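Folding the small stuff

3 Dec 2025

I have been putting off writing about laundry because it is not much of a subject. But it takes up a good part of my week, and I changed how I do it in September, so I might as well write it down.

The problem in our house was never the big things. Sheets and towels get folded because they are in the way until you fold them. Shirts go on hangers. What piled up was the small stuff: washcloths, napkins, cleaning rags, the squares I cut from old T-shirts for dusting. They came out of the dryer in a ball and went into a drawer in a ball. When I finally emptied that drawer I found 47 cloths, and I had bought a new pack the week before.

So I started over with two things, a clear table and one basket.

The table matters more than I expected. I used to fold on the bed, and a small cloth on a soft bed won't lie flat. You pull one corner and the rest comes with it. On a hard surface you can smooth the cloth with the side of your hand and the edges stay where you put them. I use the table in the back room now and keep it clear. The mail goes somewhere else.

The basket should be plastic, with a wide opening and holes or slots in the bottom. I had a cloth hamper from Eltent for years and it looked nice, but it sagged, and anything damp at the bottom stayed damp. Plastic can be rinsed out in the tub. It should also be big enough that you aren't stuffing things in. I keep mine to the left because I reach with my left hand and fold with my right.
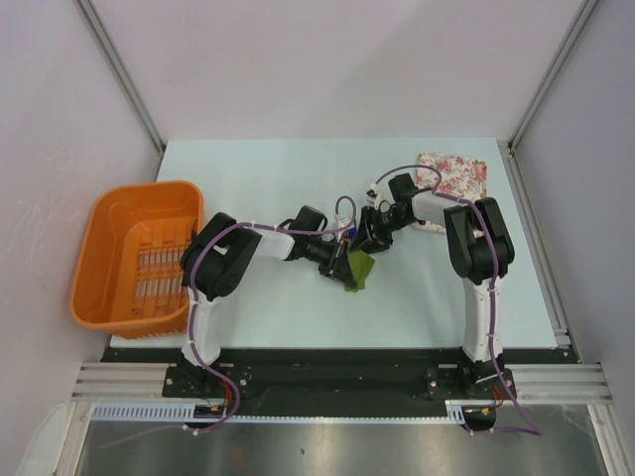 Naomi Masanja wrote to me after my last post on drawers and said she doesn't fold rags at all. She keeps them in an open bin under the sink and grabs one when she needs it, and she thinks folding a thing you are going to wipe the stove with is a waste of an evening. She does fold her napkins, in thirds, because they get put out for company.

I can see that. I tried a bin for a while. My trouble was that I always took from the top, so the same few cloths wore out and the rest sat there. Folded and stood on edge in a row, I can see all of them, and I put the clean ones in at the back.

My fold is nothing special. In half, smooth it, in half again, smooth it, then once more if the cloth is big. I don't bother lining up the corners on the cleaning rags. Napkins get a little more care – the hems on ours are crooked, so they never come out quite square anyway. A full load of small things takes me around 9 minutes if I don't stop.

I sort by color, but only loosely. Greens and browns are for the kitchen, where stains don't show. White is for the bathroom, because those get bleached. Anything with a hole goes out to the garage.

The drawer has 3 rows in it now and it closes. I still have a bag of odd socks on top of the dryer, and I haven't decided what to do about those.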